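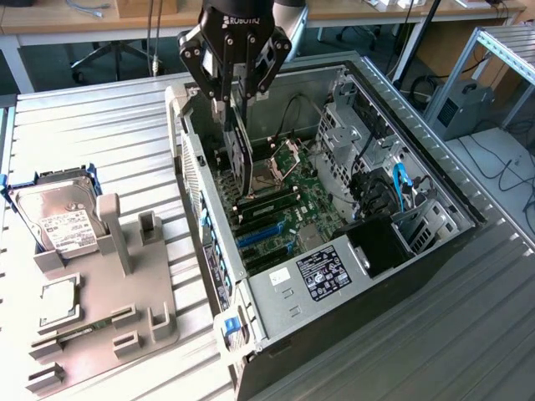 *A memory module on its way down towards the slots.*

Notes from the Dritusari open day, Naltcombe, March 1, 2026

I went because we strip and rebuild a lot of office PCs at our place and I keep being told a robot will be doing it soon. The invitation said we would see "desktop assembly learned from people". I had 745 questions and got through maybe six of them, as the slots were short and there were a lot of us trying to stand in the same bit of floor.

The work is memory, cards, drives and processors, in and out of a tower laid on its side. Next to the tower there's a grey plastic fixture with a place for each part, so the drive stands up in its caddy, the processor sits in a pocket and a memory module lies in a slot. I noted this down straight away. At our bench the parts come out of a crate, in bags, sometimes with the wrong label on. If you always know where the module is and which way round it lies, a good chunk of the job has been done before the arm moves. I put this to Elba Sepúlveda, who was running our group, and she agreed without any fuss. The fixture stays for now, she said, and messy parts come later. She wouldn't say when later was.

There are two ways of showing the arm what to do. In the first you take hold of it and push it through the job yourself, with the motors slackened off so that it follows. In the second you sit a few feet away with a hand controller and drive it. Everything gets recorded either way, and the recordings are what the software learns from. They call their software Wukex and it was on all the mugs.

I had a go at the pushing. It's heavier than it looks and it wants to carry on after you stop. Getting it above the tower was easy. Getting it down straight was horrible, and I've fitted memory for a living for years. With my own thumbs I can feel the module find the slot and I know when to lean on it. Holding an arm by its wrist I felt mostly arm.

The remote version was better to watch. The man driving was called Benítez and he was very good, slow and a bit hunched, with long pauses while he checked his line.

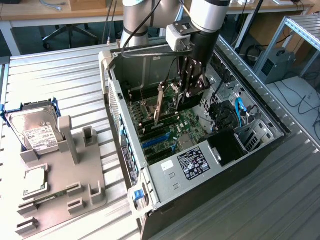
*Bringing an expansion card in upright over the board.*

Cards bothered me more than memory did. A card has to go in level along its length and it also has to meet the back of the case, so there are two things to get right and your view of one of them is usually poor. Benítez said he throws away a lot of his attempts. I asked how many and he said it depended on the day. On the wall was a chart with 324 recordings kept for the card task. No figure for the ones binned, and I did ask. If you keep only the clean ones, what does the machine know about a card that has gone in crooked? Elba's reply was that they have started keeping some of the recoveries too, where the operator backs off and tries again. That sounds right to me and I would have liked to see the pile.

Then we got the unaided runs. The arm did memory on its own while we stood behind the tape. Two went in. On another it stopped above the slot and sat there until somebody pressed a button, and we were moved on to the coffee. I'm not going to score it on three tries. The leaflet claimed 80 per cent but had no word on what counted as a success, and "module in slot" and "machine boots" are very different things to a customer.
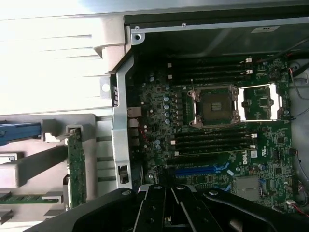 *From the wrist, looking over the memory slots on a Dell board.*

What I did come away liking was the wrist camera. Operators get it on a screen beside them, and it gives you a look at the slots and the latches that I don't get at my own bench without sticking my head in the case. Though the fingers take up the bottom of the picture and can hide the very thing you're aiming at. The blue slot was half behind them when I looked. Benítez says you get used to it.

Speed: I timed one remote insertion at almost 40 seconds from pick to let go. I'd want to be done with the whole bank by then. Elba said speed isn't what they are after at this stage, fair enough, but it will be the first thing my boss asks.

Things I'd want before going back in June, when they are doing another one:

- a tower they haven't practised on, ideally one of ours
- parts handed over loose
- the discard numbers
- an answer on static, which got skipped
- somebody to plug the thing in at the end and turn it on

Parking is round the back, past the tyre place. The sandwiches had gone by the time our group came out.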